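Household Notes: The Clearing of the Bed
Dec 30, 2021

It is the practice of this household to put its linen and clothing in order before the close of the year. The bedroom is taken first, and the bed is used as the sorting surface.

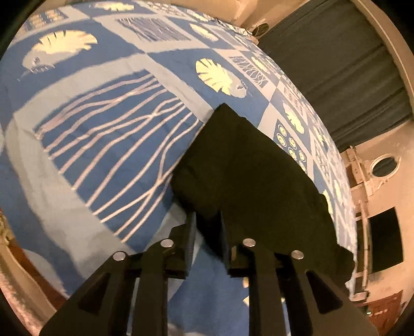

1. Dark clothing

Dark garments are to be lifted off the duvet cover before any other work begins. The present cover, blue and white with leaves, stripes and small rings in its panels, shows every thread of black lint, and a crumpled item left upon it overnight will require a second pass with the brush. Each garment is shaken once, turned the right way out and assigned either to the wash or to the shelf.

2. The duvet cover

The cover is removed only when the bed is clear. It is fastened, turned inside out and washed by itself. My former practice of including pillowcases was discontinued in November, after 2 of them were found knotted in one corner.

3. Storage

Folded items go into the Urkis drawers, which were purchased from Savolainen and remain satisfactory — the lowest sticks in damp weather. Winter blankets are kept in the Flolska chest. Of the 17 hangers in the wardrobe, seven are reserved for shirts.

4. Matters outstanding

The lint brush is worn and should be replaced. The mending pile has been carried over to the new year.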